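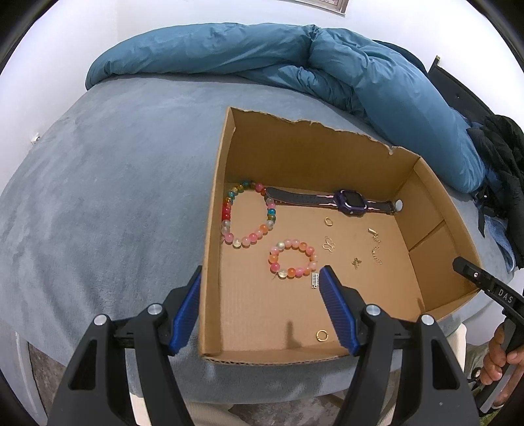 Carrier locking is usually defended as a way to recover the cost of a discounted handset. The argument had some force when the phone was the only thing in the household with a radio in it. It has much less force now that operators sell watches, tablets and home hubs on the same terms, each with its own line, its own payment schedule and its own unlock rules. A watch ends up lying in a cardboard box with a beaded bracelet and other jewelry, and to its owner it is one more thing to wear. To the network it is a subscriber line with an embedded SIM profile, and under most contracts it can't be moved to another network until someone at the operator approves a request.

My position is that locks on secondary devices should end on the day the device is paid off, without a request from the customer, and that the period before that should be short.

Start with how the lock works. A locked device holds a policy setting that tells it which networks it may register on. On a phone the setting is checked when a SIM is inserted or a profile is downloaded. On a cellular watch the same check applies, but the owner almost never sees it. There is no tray and often no menu entry showing lock status. Profile downloads on a watch normally run through a companion phone, so the watch depends on the phone's operator as well as its own lock. If the phone moves to a new carrier, the watch keeps its old line, which then serves no purpose because number sharing works only inside one network.

The result is a monthly charge for a line that does nothing. Bolger, the operator I use, bills the watch line separately and gives it a contract end date that does not match the phone's. My phone agreement finished 23 days before the watch agreement. The phone was unlocked automatically. The watch needed a form, the device identifier, and a wait. The form was built for phones and rejected the identifier twice before accepting it with the spaces removed.

Operators make three claims in reply. The first is fraud. Devices bought on credit and resold abroad are a real cost, and a lock lowers their resale value. But a blocklist does the same job against a stolen or unpaid device and can be lifted or applied line by line. A lock that continues after final payment does nothing about fraud, as there is no debt left to protect.

The second is subsidy. Bolger's Ninari watch plan lists the hardware at 508 with no discount, paid in equal installments, with the service charge on top. There is no subsidy in that price. The customer is borrowing the full cost and repaying the full cost. A lock on those terms protects future service revenue, and the contract ought to say so in those words.

The third is technical. Operators say that a watch moved to another network may lose voice over LTE, emergency location or number sharing. This is partly true. Voice on a modern network depends on carrier settings files that the manufacturer must ship for each operator, and smaller operators are often missing. In Trerkside, where two networks cover the town and a third covers only the highway, an unlocked watch may get data on all of them and voice on one. That is a reason to publish a compatibility list. It has no bearing on whether the lock should stay.

The smaller operators lose the most under the present system. Gultwood's local network has 1,935 mobile lines. It can't negotiate its own watch hardware at that volume, so it depends on customers bringing devices with them. A household with two phones free to move and one watch still locked will usually stay put, and the operator that lost nothing on the hardware keeps all three lines.

There is a fair case for some lock period. Credit checks on add-on devices are light, and the first missed payment tends to come early. I would accept a lock of 60 days on any financed watch or tablet, followed by automatic release if the account is in good standing, and release on the day of payment if the balance is cleared sooner. Devices bought outright should never be locked.

The release should be pushed from the operator's server to the device. The same channel already delivers profile updates, so no new equipment is needed. The watch should display its lock status in plain text next to its serial number. The bill should list each device with its remaining balance and its unlock date on the same row.

None of this requires a new standard. The interfaces exist, and operators already use them for phones. What remains is a billing system change and a paragraph in the terms of service.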